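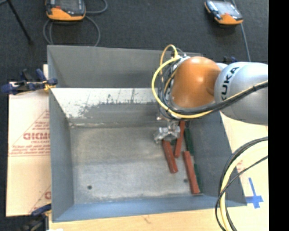

Reading time: 2 min
Filed under: Workshop > Storage and small parts

Jalis
I want to ask about cleaning an open metal bin. Ours is shallow, with sloped sides going down to a flat floor, and we keep the short wooden sticks in it, the red ones and the green ones. The far wall has dark grime along its lower edge, and the floor has these pale dusty patches which come back each week. I have tried a dry brush and after that a damp cloth. The cloth only moves the dust from one place to another. What do you use?

Pollik
Warm water, a drop of washing-up liquid, and then dry it at once with an old towel. Do not leave it damp overnight. I made this mistake in November and had rust by the Monday.

Shirazi
I must disagree with Pollik. Water should not go near bare steel if there are holes in the floor, and I see two in yours. It runs under and stays there. Vacuum first, then white spirit on a rag, with the door open.

Pollik
Shirazi, white spirit will leave a smell in the wood. I had to throw away 47 sticks.

Shirazi
Did you wait until it was dry? I wait two hours and have no smell.

Jendness
For the grime on the wall I would use a plastic scraper, held flat. Scuff marks will not come off with anything, please do not waste an evening on them like I did. Also, do the green sticks leave colour on the metal? Mine did, 13 of them from a cheap packet.

Jalis
Thank you all. No colour from the green ones so far. I will try the vacuum and the scraper first, and the white spirit only on one corner. Pollik, which towel do you use, cotton?

Pollik
Cotton, yes. Still I say soap.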